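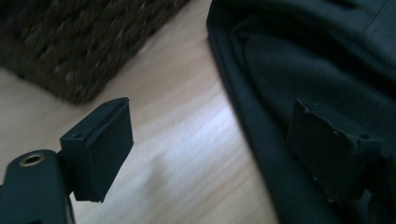
4. What people call the small parts of things

4.1 The request slips

We came to the Jirkdale slips with a fairly modest question. When people need a part and don't know its proper name, what do they write down instead? The repair counter at Huttunen had kept its request slips for years in shoe boxes under the till, and Zinhle Sibiya, who ran the counter for most of that time, was kind enough to let us carry them off and read them over one long winter. There were 3341 slips in all. Most were of little use for our purpose, as they gave only a part number, or a brand and a model, or (more often than we'd hoped) a phone number and the word "same." We set those aside and kept the 995 slips on which the customer had tried to describe a part in his or her own words.

We should say a little about the slip itself, as its shape had a great deal to do with what got written on it. It is a narrow piece of paper with two ruled lines for the item and one for the customer's name, and people are very obedient to ruled lines. Almost everyone stopped at the end of the second line, even in the middle of a thought, though a fair number turned the slip over and drew on the back. We were very fond of the drawings and would have liked to write a whole paper on them, but they are left out here except where a word was written next to one. A later version of the slip, printed after the counter moved to the back of the shop, has a third line for the item. The descriptions on it are longer, as one would expect, and the extra words mostly tell us where the part belongs in the house.

4.2 How the words were sorted

Nandi Kekana and Thulani Mabuza each read every slip in the set separately and marked the main noun, meaning the word that stands for the missing part. They then met to go over the ones on which they had differed. Many of these were slips with two nouns side by side, such as "rubber foot thing" or "the button cap," where it is hard to say which word is doing the work. In the end we took the last noun that could stand alone, which gives "foot" in the first case and "cap" in the second. "Thing" was never counted as a main noun unless the customer offered no other. Readers who know the literature on compound nouns will find this rough, and we agree with them, but it had the great merit that both readers could apply it late in the afternoon and still come to the same answer.

Each main noun was then put in one of four groups: words taken from the body (foot, neck, lip, ear, tooth), words taken from clothing (collar, sleeve, button, boot), words taken from the house (door, shelf, window, step), and plain shape words (ring, block, hole, strip). A few fell outside all four. Our favorite is "the little priest," which Zinhle recognized at once as the black knob with a white band on an old make of kettle lid, and which appears on slips from three different families on the same street.

4.3 Body words and shape words

Body words were the largest group, and they were used with a good deal more care than we had expected. A "foot" is nearly always at the bottom and nearly always holds something up. A "lip" runs along an edge and sticks out a bit from it. An "ear" comes in pairs, and when only one is wanted the customer tends to say which one, left or right, as though the object were facing the reader. Several slips give left and right the other way, as seen by someone standing in front of it, and these caused the counter real trouble. One customer came back for the same hinge cover so many times that Zinhle took to ordering both.

Shape words behaved quite differently. They were spread thinly over all kinds of parts, and the same word did for objects that no parts catalog would ever put on the same page. "Hole" is the plainest case. It was used for an opening meant to take a screw, for a worn place where a screw had once been, and for a metal-rimmed opening that the trade would call by some other name altogether. Customers saw a round edge with dark in the middle and wrote "hole," and from where they stood they were quite right. Figure 1 has a small round screw hole in the side of a boxy, near-black pad and a round hole with a pale, brassy metal rim in the arm that carries it, and on our slips either one would have been called simply a hole. Where a customer wished to tell two such openings apart, color was the usual way of doing it – "the gold hole," "the shiny hole" – and size came a distant second.

"Block" had a similar spread, though it was used less. It covered rubber stops, wooden spacers, the plastic body of a light switch, and on one slip a bar of soap that had been standing in for a furniture leg.

4.4 Talking it over

The slips can tell us what was written, but they are silent about what the writer had in mind, so Lesego Msimang sat down with 40 people who had used the counter and asked each of them to describe parts of things in their own kitchens. The visits were planned for 30 minutes and very few of them kept to it, owing in large part to the tea. In speech, people used a wider range of words than on the slips and changed them freely as they went along. A drawer runner would begin as a "rail," become an "arm" when it was pulled out, and finish as "that side piece." Nobody seemed to feel that anything had been corrected. Each word was good for the bit of the job it was doing at the moment.

Older speakers leaned toward clothing words, and "collar" in particular, for any band that goes around a pipe or a handle. Two women who had worked in the same dress factory used "placket" for the strip that hides the screws on an oven door. We had not met it on any slip, and we went back through the boxes to make sure.

4.5 Limits of the material

The slips come from one counter in one town, and they were written by people who had already decided that a thing was worth repairing. Those who threw the kettle away are missing from our boxes. We also lean heavily on Zinhle's memory for matching words to parts, and where she was unsure the slip was marked as unmatched and used only for the counts of nouns. The full word list, with the unmatched slips shown separately, is given in Appendix B, and the older slips have been returned to the counter, where they are back in the shoe boxes.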